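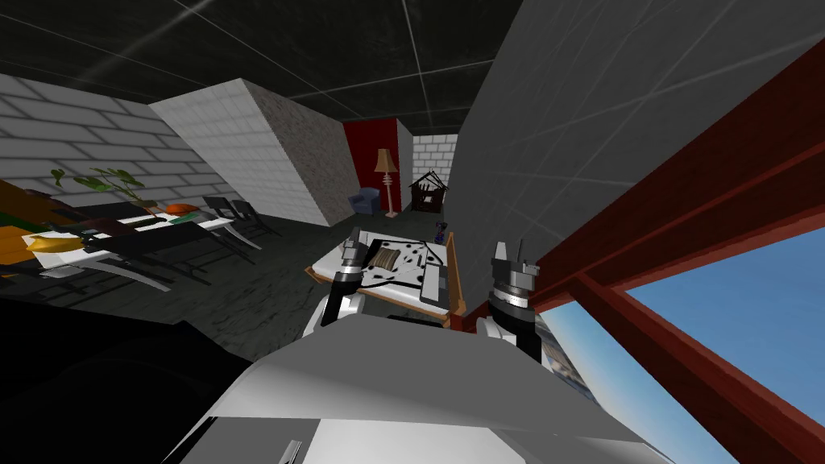
Kirstin Munro
Rédactrice, rubrique Vie en camping-car

Les habitués du camping de Skosora ont appris mercredi, par une feuille scotchée à la porte de la laverie, que leur concours de tartes changeait de règlement. Désormais, toute pâte devra être faite sur place, à la main, dans la cuisine du véhicule. Il y a eu des familles brouillées pour moins que ça.

L'affaire remonte à l'édition de l'an dernier, remportée par une tarte aux mirabelles dont la croûte, d'une régularité suspecte, avait fait parler jusque dans la file des douches. Une enquête menée avec les moyens du bord (un fond de poubelle, une lampe frontale) avait mis au jour un emballage de la supérette Floster. Le gagnant a toujours soutenu que l'emballage appartenait à son voisin. Le voisin, qui avait présenté un clafoutis, a peu goûté l'argument.

« On ne va pas fouiller les placards, tempère Yuzhen Xue, qui organise le concours pour la deuxième année et vit à plein temps dans un intégral de 9 mètres. Mais si quelqu'un sort une pâte parfaitement ronde d'un four de camping-car, je poserai des questions. »

Il faut avoir cuisiné dans un de ces fours pour mesurer la difficulté. Le mien chauffe par le fond, à gauche, avec une conviction qui fait défaut au reste de l'appareil. On tourne le plat toutes les dix minutes, on prie entre deux, et l'on sert les parts brûlées aux gens qui ont stationné trop près. Mon mari, qui mange de tout, m'assure que le côté droit est « presque cuit ». Nous sommes mariés depuis assez longtemps pour que je sache ce que vaut ce presque.

Quatre catégories sont maintenues : fruits, salé, restes et « divers ». Celle des restes est la plus disputée. On y a vu passer des chaussons au ragoût, un fond de riz au lait caché sous des pommes et une quiche dont la composition complète n'a jamais été rendue publique. La catégorie « divers » a été créée pour un participant qui tenait à concourir avec une soupe. Il est arrivé dernier, seul inscrit, le jury ayant préféré ne pas attribuer le prix.

Côté récompenses, la dotation reste dans la tradition de la maison. Le premier repart avec un bon d'achat chez Zedex, l'accessoiriste à la sortie du village, utilisable sur tout le magasin sauf les auvents, les batteries, les réfrigérateurs et ce qui est en vitrine. Le deuxième reçoit une nuit gratuite sur l'emplacement près du local à poubelles. Le troisième a le droit de choisir la musique pendant la vaisselle.

Le jury comptera quatre personnes, dont la doyenne du camping, Mme Tang, réputée pour ne jamais terminer une part. « Ce n'est pas du mépris, précise-t-elle, c'est de la gestion. » L'an passé, elle avait goûté toutes les tartes et dîné ensuite d'un yaourt, debout devant sa caravane, sans parler à personne.

Reste la question du beurre, qui a occupé une bonne partie de la soirée de mercredi sous l'auvent commun. Le nouveau règlement ne dit rien de la margarine. Deux camps se sont aussitôt formés, l'un près du barbecue, l'autre près de la prise électrique, et l'on s'est séparé vers minuit sans vote. Yuzhen Xue promet une seconde feuille à la porte de la laverie. Il demande qu'on n'écrive plus de commentaires dessus, surtout au feutre.

Les inscriptions se font à l'accueil, entre la vente des jetons et celle du pain, jusqu'à la veille du concours, prévu en septembre. La participation est gratuite. On est prié d'apporter son plat, son couteau et, pour la dégustation, sa chaise : la dernière fois, il en manquait et certains ont mangé leur part assis sur un marchepied. Pour ma part, je présenterai une galette aux pêches, côté gauche vers le mur.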